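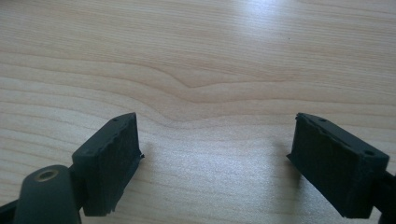
Visit report: Workholm demonstration hall, Miyazaki

Purpose of visit: to see how a working site handles inspection rules for hand-held gripper tools and their finger pads, before we revise our own bench procedure. I arrived at 9.40 and left shortly after four. My guide for most of the day was Sachiko Ueda, who looks after the written procedures. Kaede Murakami joined us for the afternoon session on records.

## Site and access

The hall is a single-storey building behind the Workholm offices. Visitors sign in at a side door and read a one-page sheet before going further. The sheet covers loose clothing, lanyards, rings and the stop buttons, and has to be signed again on each visit. I was asked to put my lanyard in my pocket.

Hand-held tools are used in the front half of the hall and powered arms in the rear. A painted line divides the two. The rule is that a tool does not cross the line without its card, because the same pad set may be fitted to either and the permitted loads differ. I saw one tool turned back for a missing card. The card was found in a drawer and the tool went through.

## Pad inspection

The site procedure, called Pretis, treats the finger pads as consumables and everything behind them as equipment. Pads are inspected at the start of each shift and again after every 1,000 closures. The check is made with the fingers open over a plain surface, so that both inner faces can be seen.

The grades are:

- **A:** faces flat, edges complete.
- **B:** wear confined to the edges. Chips or small notches along the rim are allowed if they do not run into the gripping face.
- **C:** raised flakes, a ragged lower edge, or material lifting from the face. The set is taken off at the next break.
- **D:** any crack reaching a mounting hole. The tool is withdrawn at once.

The pads on the tool at the first bench were dark, matt and coarse in texture. One had a chipped and uneven upper edge. Its partner had a small jagged flake standing out at mid-height on one side. Ueda would book that as C for the pair. Pads are graded together and the worse of the two decides, and they are also replaced together, even where one is still good. The reason given in the procedure is that a new pad against a worn one shifts the closing point.

I asked whether a flake could be trimmed and the pad kept in use. Trimming was permitted under the previous issue and has been removed. Operators had been cutting by eye, and the trimmed edges were no longer comparable with the reference photographs.

## Fixings

Mounting holes are checked for cracks and for packed dust. Threaded inserts in the housing are checked for rotation and for sitting proud of the surface. The brass insert at the first bench was in plain view on top of the rounded grey housing, and the procedure asks for this: a fixing that cannot be seen without dismantling has to be listed separately, with its own interval.

No thread-locking compound is used on brass inserts. Screws are tightened with a preset driver kept at the bench. The driver is itself on a calibration list, though the label on the one I handled had worn to the point where I could not read the due date. Ueda took it away and brought another.

## Bench surface and lighting

This section of the procedure was longer than I expected. It requires a bare tabletop, a light colour, and no mat. A pale surface shows the outline of a dark pad clearly, and debris is easier to find.

Glare is the weak point. On the light wooden top the reflection bleached a patch of the grain nearly white, and small specks would be easy to miss there. The procedure only says that lighting should be "even". I suggested that it name a lamp position, or require the tool to be turned and viewed a second time. The second view is already common practice among the operators but has not been written down.

## Records

Murakami showed us the log, which is kept in a package called Lekeo. At the time of the visit it held 519 pad inspections, of which 366 were graded A. Every entry needs a grade, a tool number and initials. Free text is optional and mostly left blank.

The log will not accept a B from the same pad set more than 3 times in succession. On the next inspection the set must be either changed or passed by a second person. Murakami regards this as the most useful rule on the site and also the least popular. I would want to see how it behaves on a night shift with one operator present. There is an exemption form for that case, but I did not get to see a completed one.

Storage of removed pads was less tidy. Grade C sets go into a lidded tub and are kept for a month. The tub was not labelled by tool number, so a set could not be matched to its log entry.

## Points for our own procedure

1. Grade pads as pairs and replace them as pairs.
2. Drop the clause allowing edges to be trimmed.
3. Add threaded inserts to the shift check.
4. Specify a second view of the pads under a changed angle of light.
5. Label removed pads with the tool number and the log entry.

Ueda has agreed to send the current issue of the grade photographs in May. The closure interval should stay as it is in our draft until we have our own wear figures, as our parts are heavier than theirs and the pads are of a different thickness.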